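3. Materials and household setting

3.1 Where packaged goods are kept

The study followed 40 households in the Utholm district over one winter, beginning in December. Each household was asked to show where it kept small packaged goods such as tea, medicine, sweets and dry snacks. Most did not use a cupboard. Goods in daily use stayed on the table, often on a tray, and were moved only for meals. Figure 1 shows a carton and a tray from one household table.

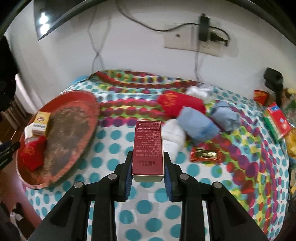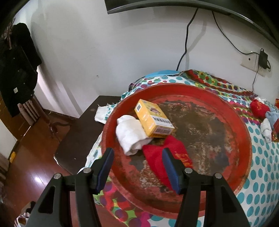
Figure 1. Packaged goods at a table with a patterned cloth. First panel: small maroon carton with printed text and a stamped code. Second panel: round red tray with a worn base, holding a yellow cardboard box and other items.

3.2 Interviews

Interviews were carried out at home by two of the authors (Boateng and Jaidee) and lasted 60 minutes on average. The person who did most of the shopping was interviewed first, and other adults joined if they wished. Questions covered when an item was bought, who opened it, who was allowed to finish it, and how people decided that it was too old to keep. We did not ask about income. An earlier pilot in Bivdale had shown that this question made people less willing to talk about waste.

Answers were written down in the language of the interview and translated later by Chareonsuk. Where a word had no close match in English, the original was kept in the notes and discussed before coding. The most common case was a word for food that is still good but is no longer offered to guests. We code this as "family only."

3.3 Item records

A total of 530 items were recorded. For each one we noted the type of goods, the form of the package, whether a date could be read without moving the item, and whether the household could say what the date meant. Production dates and use-by dates were entered in separate columns. Several people read one as the other, and Thaweesak checked all entries of this kind against a second reading of the package.

Gifts were recorded as a separate group. They were often kept closed long after similar goods bought by the household had been used up, and they were more likely to be passed on to relatives. Vlachopoulos (this project, unpublished notes) found the same pattern in Baloyi, although there the gifts were stored in bedrooms.

Items kept in refrigerators were left out of the count.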